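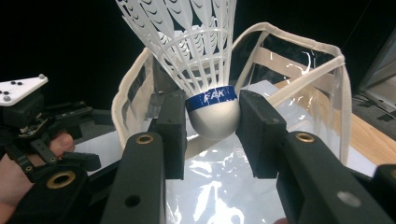

Plastic shuttles flying long in the school gym — what do the band colors mean?

Posted by Shagufta Afridi in Racket Sports > Badminton

Hi all, quick one before practice starts. I run the after school badminton for 6th and 7th graders, got handed a big tub of plastic shuttlecocks when I took over in September. No tubes, no lids, no paperwork. White molded skirt, rounded base, dark blue band with lettering round it. Kids with decent arms are hitting clears way past the back line. Not every time but enough that they've started holding back on their swings, and thats the last thing I want.

Somebody's parent said blue is the normal speed and I should leave it alone. Another one said they all fly the same and it's the rackets. Gym is heated, pretty warm by the time we get in there. Ceiling is OK, no wind that I can feel except the vent over court 2.

So — does the band color mean anything, and is there a way to check them without a lab? Also how do you store these things, mine are all thrown in together and a few of the skirts are bent. Budget is basically zero. Thanks in advance, sorry for typos, on my phone

shuttle_dad_431

Color is speed, yes. Green slow, blue medium, red fast. That's the usual for plastic ones, most makers stick to it. Feather shuttles use numbers instead so ignore anybody who starts talking about 76s and 77s.

Blue is what most clubs buy. In a warm gym it can play quick though. Warm air is thinner, shuttle goes further. I'd get one tube of green and try them side by side before you spend real money. Our place switched to green from like May on and back to blue in winter.

Testing — stand on the back boundary line, hit a full underhand stroke, contact over the line, upward angle, parallel to the sideline. Should come down somewhere between 530 and 990 mm short of the far back boundary line. Call it 2 to 3 feet if you don't want to measure. Use an adult who can really hit it, a 6th grader won't tell you anything. Do it from both ends in case the vent is pushing things. If they land past the line, too fast for your gym.

Bent skirts: warm water, not boiling. Dunk the skirt only, keep the base out, push it back round with your fingers, let it dry standing up. Works on maybe half of them. If a rib is snapped just toss it. A cracked one wobbles and usually drops short, so those aren't your long ones.

Bukhari_left

just buy feathers, nylon is garbage

netcord_nell

Ignore the one above lol, feathers last about one rally with middle schoolers.

Agree with the colors. Only thing I'd add is check the bases too. On old ones the skirt gets loose where it goes into the base and then they fly all over. Hold the base, twist the skirt gently. If it turns, practice bin.

Storage: nest them. Stack one inside the next, all facing the same way, in a tube if you can find any — ask the adult club nearby, they throw out empties every week. I have a bunch of tennis ball cans too but the skirts get squashed in those, dont bother. What I use now is a clear bin with the stacks laid down on their sides and nothing on top. Not the one with the rackets in it. Learned that the hard way, lost nearly 20 in one season.

And keep them out of your car in summer. Heat makes the skirts go wide and floppy and then they fly SHORT, so you get the opposite problem.

Shagufta Afridi

Super helpful, thank you. Did the test with one of the other coaches, blue ones landing right on the back line or a bit past, from both ends. So too fast for us I guess. Going to order one tube of green. Twisted all the bases while I was at it, seven went in the practice bin. Will ask the adult club about tubes.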